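로봇 손은 정말 뭐든지 집을 수 있을까?
컴퓨터 속 방에서 손 두 개를 겨뤄 보았어요

글쓴이: 플로로(Plollow) 어린이 과학 읽기 모임
2019년 2월 19일

광고에 나오는 로봇은 참 대단해요. 달걀도 집고, 컵도 나르고, 빨래까지 개지요. 그런데 그런 광고를 볼 때 한 가지 물어보면 좋겠어요. "몇 번 해서 몇 번 성공했어요?" 광고는 보통 이 질문에 대답해 주지 않아요. 백 번 떨어뜨리고 한 번 성공해도 그 한 번만 보여 주면 되니까요.

그래서 이 글에서는 로봇 손을 조금 의심하면서 살펴보려고 해요. 의심한다고 해서 로봇을 싫어하는 건 아니에요. 과학자들도 남의 말을 그냥 믿지 않고 직접 해 보거든요.

로봇 손을 어려운 말로 '그리퍼'라고 해요. 영어로 꽉 쥔다는 말에서 왔어요. 사람 손처럼 손가락이 다섯 개인 것도 있지만, 집게처럼 간단한 것이 훨씬 많아요. 손가락이 많으면 움직이는 부분도 많아지고, 고장 날 곳도 많아져요. 값도 비싸지고요.

우리가 비교한 손은 두 가지예요. 하나는 '질라노(Gillano)', 다른 하나는 '수멘(Sumen)'이라는 이름이에요. 질라노를 만든 사람들은 "무엇이든 살며시 잡는 손"이라고 소개했어요. 수멘을 만든 사람들은 "가장 빠른 손"이라고 했고요. '무엇이든'과 '가장'이라는 말이 나오면 귀를 쫑긋 세우세요. 확인하기가 무척 어려운 말이거든요. 세상의 모든 물건을 잡아 보고, 세상의 모든 손과 달리기를 해 봐야 알 수 있잖아요?

진짜 로봇으로 시험하면 시간이 오래 걸려요. 물건을 떨어뜨리면 깨지기도 하고, 손이 책상에 부딪히면 수리도 해야 해요. 그래서 먼저 컴퓨터 속에 방을 만들어요. 이것을 시뮬레이션이라고 해요. 게임 속 방과 비슷한데, 벽과 가구뿐 아니라 무게와 미끄러움까지 숫자로 정해 줘요. 우리가 쓴 방의 이름은 '담(Đàm)'이에요. 로봇은 하얀 몸에 팔이 두 개 달렸고, 작은 책상 쪽으로 팔을 뻗어요. 책상에는 화분과 노트북이 놓여 있어요.

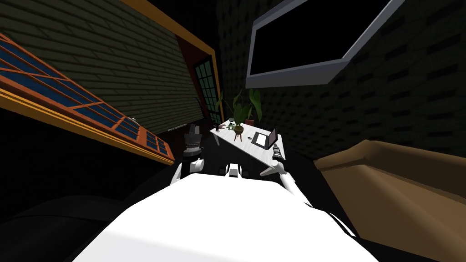

게임 속에서 잘 잡는 게 무슨 소용이냐고 서윤이는 물었어요. 게임에서는 벽도 통과하고 하늘도 나는데, 그런 곳에서 받은 점수를 왜 믿어야 하느냐는 거예요.

아주 좋은 질문이에요. 우리도 다 믿지는 않아요. 컴퓨터 속 물건은 누군가가 정해 준 숫자대로만 움직여요. 화분이 얼마나 무거운지, 잎이 얼마나 잘 휘는지, 책상이 얼마나 미끄러운지 모두 사람이 적어 넣지요. 숫자를 잘못 적으면 로봇은 엉터리 세상에서 연습하게 돼요. 솜사탕처럼 가벼운 화분을 잘 드는 로봇이 진짜 화분도 잘 들까요? 그건 해 봐야 알아요.

그러면 시뮬레이션은 쓸모가 없을까요? 그렇지도 않아요. 컴퓨터 속에서 자꾸 실패하는 방법이라면, 진짜 방으로 가기 전에 한 번 더 살펴볼 수 있어요. 우리는 시뮬레이션을 맛보기 시험으로 생각하기로 했어요.

시험은 이렇게 했어요. 두 손에게 똑같은 일을 시켰어요. 책상 위 물건에 다가가서, 잡고, 조금 들어 올린 다음, 다시 내려놓는 일이에요. 네 가지를 모두 해내야 성공이에요. 들어 올리기만 하고 내려놓다가 떨어뜨리면 실패로 쳤어요.

횟수는 두 손을 합쳐 모두 1368번이에요. 세 번이나 네 번만 해 보면 운이 좋아서 이길 수도 있거든요. 동전을 세 번 던져 모두 앞면이 나왔다고 해서 그 동전에 앞면만 있는 건 아니지요.

결과를 볼까요? 화분 받침처럼 단단한 것을 잡을 때 질라노는 100번에 75번꼴로 성공했어요. 꽤 괜찮아 보여요. 그런데 잎이 손을 가리는 자리에서는 100번에 38번꼴로 뚝 떨어졌어요. "무엇이든 살며시"라는 소개를 그대로 믿었다면 깜짝 놀랐을 거예요. 수멘은 정말 빨랐어요. 하지만 빨리 다가가다가 물건을 밀어 버리는 일이 잦았어요. 밀린 물건을 다시 쫓아가느라 시간을 다 써 버리면, 그것도 빠르다고 할 수 있을까요?

왜 잎이 문제일까요? 로봇은 카메라로 본 것을 가지고 어디로 손을 뻗을지 정해요. 잎이 앞을 가리면 그 뒤에 무엇이 있는지 보이지 않아요. 여러분도 한쪽 눈을 감고 커튼 뒤에 있는 연필을 집어 보세요. 손을 더듬어 찾을 수 있지요? 사람 손은 만져서 알아낼 수 있어요. 하지만 우리가 시험한 두 손에는 만지는 느낌을 재는 장치가 없었어요.

카메라 위치도 중요해요. 로봇의 눈이 기울어져 있으면 책상도 벽도 비스듬하게 보여요. 사람은 고개를 갸우뚱해도 책상이 넘어진다고 생각하지 않아요. 로봇은 카메라가 얼마나 기울었는지를 숫자로 알고 있어야 해요. 그 숫자가 조금만 틀려도 손이 엉뚱한 곳으로 가요.
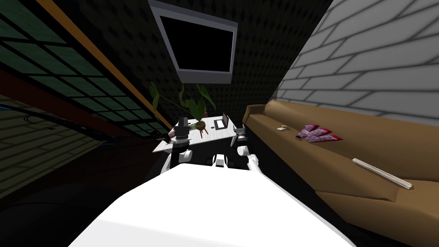

컴퓨터 속 방 '담'. 로봇의 두 팔이 탁자 양쪽으로 뻗어 있고, 왼쪽 손이 화분 가까이에 있어요.

손만 좋다고 되는 것도 아니에요. 손을 움직이라고 명령하는 부분을 '제어기'라고 불러요. 우리는 수멘의 제어기를 바꾸어서 조금 천천히 다가가게 해 보았어요. 그랬더니 물건을 미는 일이 줄었어요. 대신 한 번 집는 데 걸리는 시간이 거의 1250밀리초나 늘었어요. 1초가 조금 넘는 시간이에요. 이쯤 되면 "가장 빠른 손"이라는 말도 다시 따져 봐야겠지요.

그래서 어느 손이 이겼을까요? 조금 답답하겠지만, 우리는 우승을 정하지 않았어요. 두 손은 서로 다른 일에서 실수했고, 아직 진짜 방에서는 한 번도 겨루지 않았어요. 컴퓨터 속 점수만 보고 상을 주기에는 일러요.

다음에 로봇 영상을 보게 되면 이렇게 물어보세요.

몇 번 해 봤나요?
실패한 영상도 보여 줄 수 있나요?
진짜 방인가요, 컴퓨터 속 방인가요?
물건의 자리를 바꾸어도 잘하나요?
영상을 빠르게 돌린 건 아닌가요?

집에서 해 보기

부엌 집게와 나무젓가락을 준비하세요. 지우개, 양말, 포도알을 하나씩 열 번 집어 옮기고, 성공한 횟수를 종이에 적어요. 떨어뜨린 것도 꼭 적어야 해요. 그다음 물건 앞에 책을 세워 가리고 다시 해 보세요. 점수가 얼마나 달라졌나요?

낱말 풀이

그리퍼: 로봇 팔 끝에 달려 물건을 잡는 부분.
시뮬레이션: 진짜와 비슷한 상황을 컴퓨터 속에 만들어 시험해 보는 일.
제어기: 로봇에게 언제, 어디로, 얼마나 움직일지 명령하는 부분.
밀리초: 1초를 천으로 나눈 아주 짧은 시간.

진짜 방에서 하는 시험은 12월에 할 계획이에요. 그때는 실패한 횟수부터 먼저 실을게요.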